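About Flemonus

We teach people how to stop bleeding. Flemonus started with one class in a borrowed church basement in Ruppert, with a box of gauze, a couple of practice tourniquets and a lot more nerves than students, and we've loved this work ever since!

These days we run bleeding control and basic first aid classes all over the Benov valley. Last year 2,868 people took a class with us. Some were nurses brushing up, plenty were welders, bus drivers, soccer coaches and grandparents, and a few came because a friend dragged them along (those folks often ask the best questions).

What a class is like

Our standard class runs two and a half hours and never has more than 25 people in it. You'll spend most of that time on the floor or at a table with your hands busy. You'll learn to find where the bleeding is coming from, press hard in the right spot, pack a deep wound and put on a tourniquet by yourself, on your own arm and on somebody else's leg. It's hard work, people laugh a lot, and you can stop and rest any time you like.

You don't need any medical background. If kneeling is tough for you, tell us when you sign up and we'll set you up at a raised table. Kids 12 and older are welcome with an adult.

Where we teach

Our home is the Bedoline Building in downtown Ruppert, on the second floor, with an elevator by the side door. We also come to you! We've taught in break rooms, fire halls, a bowling alley and the bleachers of a high school gym during a thunderstorm. Groups of eight or more can book us for a weekday visit, and we hold an open class every Saturday at 9:30 in the morning.

Our instructors

All of our instructors have worked on an ambulance or in an emergency room, and every one of them sat in the back of a Flemonus class before teaching one. New instructors teach alongside an experienced partner for their first season. We meet each October to go over the course, try out new training gear and argue happily about which parts need more practice time.
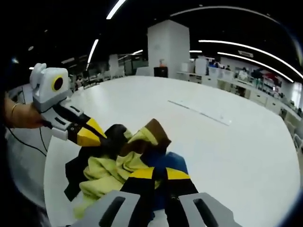

Bleeding kits for public places

Along with classes, we help businesses and schools put up wall kits. So far 94 are hanging in the valley, in libraries, rinks, diners and the feed store out on the county road. We check each one twice a year and replace whatever has been used or has expired. If your building has a kit and the seal is broken, call the office and we'll bring a fresh one over.

Come see us

The office is open weekdays from 8 to 4. Stop in, ask about classes, or try a tourniquet on for size. The coffee is free and the door is usually propped open.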